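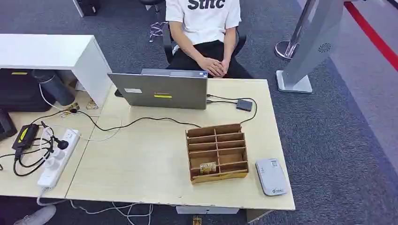
Kuo-hua Liao read the first draft of this section and wrote back that a hand that drops things is a nuisance but a hand that won't let go is a hazard, and that we had the two in the wrong order. Fair. Order switched, late release first, drops moved to the appendix.

October 15, 2018
By the Turdale handover group

5. Failures during card handover

5.1 Late release

Task is simple. Hand holds a card, person takes hold of the other side, hand lets go. Release is supposed to start when the finger controller (Punent, stock firmware) sees a steady pull. Pull has to last 600 ms before it counts. We picked that value early, to stop the hand from opening on every bump, and never went back to it. Should have.

What went wrong: people don't pull steadily. They tug, stop, shift their fingers, tug again. Each stop reset the timer. So the hand kept holding, the person pulled harder, and the grip loop read the harder pull as slip and closed more. Both sides doing the sensible thing, and the card stuck in the middle. In the log it shows up as code 2078, which the controller manual lists as a plain contact warning with no action attached. We had been filtering it out of the daily report for that reason. Our mistake, not the vendor's.

There is a fallback. After 2000 ms of unresolved contact the fingers are meant to open no matter what. It did not fire, becuase the same reset cleared that timer too. One variable, two jobs. 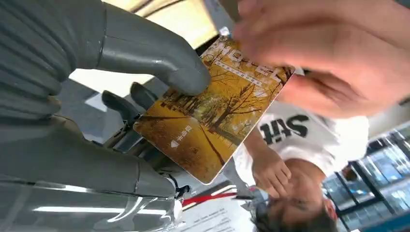
The fault only came up with thin flat objects. Blocks and bottles gave the person enough surface to pull straight, so the timer ran out the way it was meant to. With a card the pull comes in at a slant and part of it goes into bending the card. The wrist sensor sees very little of that. Raising the gain helped some, but then the hand opened when the arm itself was moving, and we backed it out.

No one was hurt. The worst case was a pinched fingertip, no mark, participant went on with the session. We stopped anyway and reran the block with the grip force capped. In 10 repeats with the cap on and the timers split, the fallback fired each time it was needed. Small number, we know. It does not say much about people who have never seen the hand before, and everyone in the rerun had.

5.2 Unexpected reach after a stop

Second fault, found while chasing the first. After a soft stop the Mutiso planner resumes from the last goal it was given, even when that goal is stale. If the operator has moved the arm by hand in between, the resume path is computed from the new pose with the old clearance map. So the arm can head for a place that was clear a while ago. Seen near the floor mostly, where chair bases and such get rolled around and the map is at its poorest.

We now drop the goal on any stop and ask for a new one. Costs the operator about 10 seconds. The Rivby arm has its own speed limit below knee hight and that stays on as well, we do not rely on it.

The check now used before any resume: operator looks at the wrist view, confirms free space, then sends the goal.

Figure 4. Wrist view near the floor. Gripper above open carpet, chair base below it, fingers not in contact with anything.
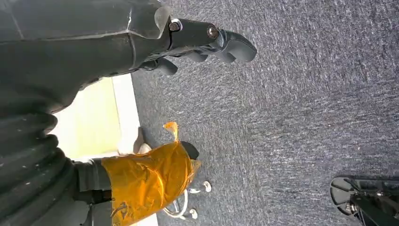

5.3 What we changed

Release timer and fallback timer are separate variables. Code 2078 goes in the daily report and stops the run if it repeats. Force cap on for all thin objects. No resume without a fresh goal. The pull threshold is still hand tuned and we don't have a better answer yet; a sensor in the fingertip would likely do it, the ones we tried wore through.

Contact: Turdale handover group, project office | © 2018 Turdale | Back to top

Related items
Grip force limits for thin objects: a short note
Stale goals in the Mutiso planner
Appendix B: Drop log, handover trials
Rivby arm setup checklist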